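Teslow Robotics Lab Course, Handout 2
Bench Rules for Two-Arm Tabletop Work

These rules apply to every session at the Clirham bench. They supplement the Oltmanns safety sheet, which must be read first. Section numbers match the log form.

2.1 Shared workspace
Each arm is assigned a zone. The strip between the zones may be entered by one gripper at a time. Both operators confirm aloud before a crossing.
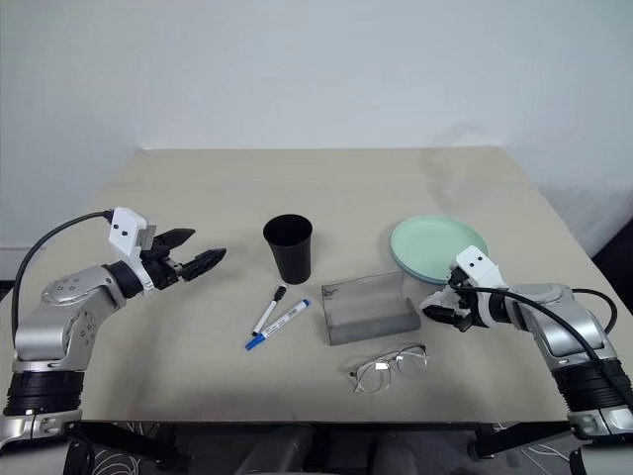
Object placement is part of the setup and is checked before motors are enabled. Small items go in the middle, within reach of both arms. Thin or low items, such as the folded eyeglasses and the two markers, need a slower approach than the upright cup, and the descent limit is set for the lowest item on the table. The limit for this course is 34 mm/s within 60 mm of the surface.

2.2 Cables
Check the slack in each cable at full extension and at full fold. A cable must not pass between the fingers at any point in the planned path. Floor cables stay clear of the operator's standing area.

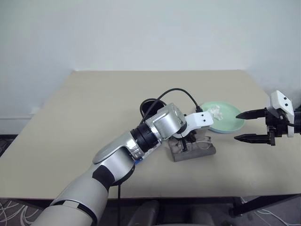
Repeat the check after any change to the wrist mount. Record the result on the log form even if nothing was moved. An entry left blank counts as a failed check, and the run is not graded.

2.3 Stopping
Either operator may stop a run without giving a reason. After a stop, both arms are backed out along the approach path, one at a time. Do not open a gripper that is holding an object above the table.

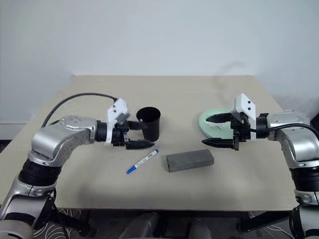

Hudby objects to the last rule, arguing that with a light object a controlled drop is safer than a long retreat past the other arm. The rule stands for this course. Exceptions are requested in writing before the session.

2.4 Log form
Use form 222. Enter the zone assignment, descent limit, cable check and all stops. Hand it in before leaving the bench.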